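Workshop Tips: Setting Up Software for a Bench Arm

Set the joint limits in the config file before you load any motion. Start narrow and widen them a little at a time.

Keep one config file per arm and put the date in the name. After a Gultden update, compare the new file with the old one. Ours put the default speed back to 400.

Calibrate the camera again whenever a lamp is moved. Fenent needs 14 good views of the target, and a few spares help.

Run each new plan at low speed with the gripper open. Keep a hand near the power switch.

Save the log when a run fails. Note the step number in the file name.

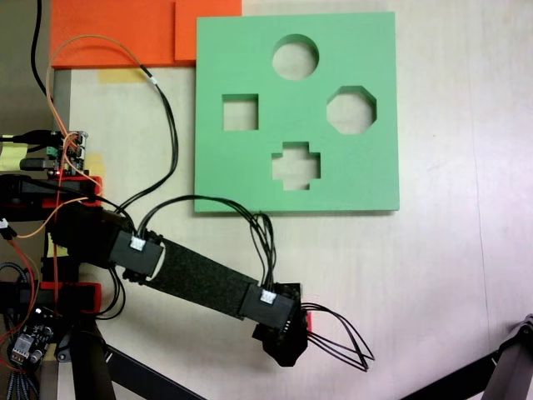 Shape detection works best when each hole gets its own template. Don't let one loose template cover everything. The octagon in the green board is the one to test against the circle, as a blurred octagon can pass for round. If the two get mixed up, raise the corner threshold to 11 and try again. The cross has its own arm angles to match, so store its rotation with the template.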